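Demonstration collecting, thread. I do this part-time for Sirner and a few people asked what the work is like day to day.

1/ The job is recording household tasks with a pair of hand-held grippers. You do the task, the grippers log it, and the recordings go off to train a model. I've been on it since last October.

2/ Batch three closed on 6/9/21. 890 recordings went in and 638 were accepted. The rest were mostly rejected for length or for a bad start.

3/ A bad start means you were already moving when the recording began. Start still, hold, then go. I still get this wrong when I'm tired.

4/ Homes so far have been in Citelstead and Dimlow. Dimlow is slower because the rooms are small and you bump the door frame with your elbow. Parking is better though.

5/ We use the Shukla sheet for task names. If the sheet says "straighten cover" you write "straighten cover", not "make bed". Someone in batch two wrote it 13 different ways and it took an evening to put right.

6/ Don't tidy the house first. I used to clear the side tables before recording and was told to stop. The model needs to see rooms with things in them.

7/ Failed tries are worth keeping if you label them as failed. If you drop a sock, pick it up and carry on in the same recording. Don't delete it and pretend.

8/ Someone asked about pay. It's by the hour and not by the recording, so there's no point rushing.

9/ Someone else asked if your hands ache. Yes, the thumb mostly. I take a break after each task name on the sheet.

10/ Bedrooms are next on my list and I find them the hardest. Cloth never lies the same way twice, and there isn't always an obvious place to take hold. A quilted cover like the pink one at least has raised ridges running across it, so I can pick a ridge to aim for before I close the blue pads. Plain sheets give you much less to go on. I open the grippers wide, wait a moment, then go in low. Will post again when the bedroom batch has been checked.
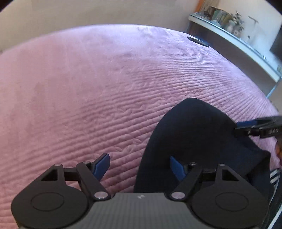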